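Fantasy league founder on drafting from scratch

Jun 8, 2020

The Stivville fantasy football league has its rookie draft in July, and the man who has run it for 9 seasons agreed to talk us through how it works. He asked to be known by his team name, Atari, the only name most of the league uses for him anyway.

The league started with work friends and a paper sheet. It now runs on a scoring site one of the owners built, called Skirance, which has logged 1,482 trades offered and 638 accepted.

"People see that and think we're trade mad," Atari said. "A lot of those are the same two teams swapping kickers back and forth. I'd like to stop it but there's nothing in the rules."

Running the draft

Each team gets a budget of 200 points to bid on players, and whatever is left over can be carried into the season for waiver claims. Atari said most new owners spend too early.

"They see a running back they know from college and they go to 70 or 75. Then they've got no quarterback and they're bidding against three people for a tight end who might not start. I did it myself in my first year. I finished last."

He prefers to let the first few names go and wait for the second group of receivers. Last season he paid 11 points for a slot receiver who ended up in his line-up every week from October.

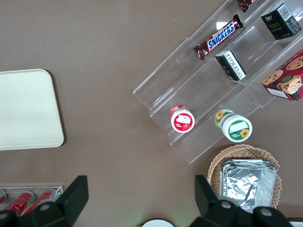
Rookies and an odd summer

With no ordinary pro days this spring and teams meeting their rookies over video calls, Atari expects prices for first-year players to drop. He has moved several receivers down his own list.

"A receiver has to learn the timing with his quarterback. You can't get that off a laptop. Running backs I'm less worried about. You hand them the ball and they go."

He would not say which backs he has at the top. The owner of Tak, last year's champion side, reads everything written about the league, he said, and has outbid him for the same player two years in a row.

Asked what happens if the season starts late, he said the league voted on it in a group call last month. A shortened season will count as long as eight weeks are played. Anything less and the entry money rolls over to next year, but rosters stay as they are.

"That last part was close. The teams with older players didn't like it, and I can see why. If you've got a 34-year-old quarterback you don't want to be told to hang on to him for another year."

Changes to the scoring

There is one rule change for the new season. Catches will be worth half a point, down from a full point.

"It was getting silly. A back could catch six passes for 20 yards and outscore somebody who ran for 70. Tak voted against it, obviously."

Bidding order for the July draft will be posted on Skirance once all the entry money is in. Two teams still owe theirs.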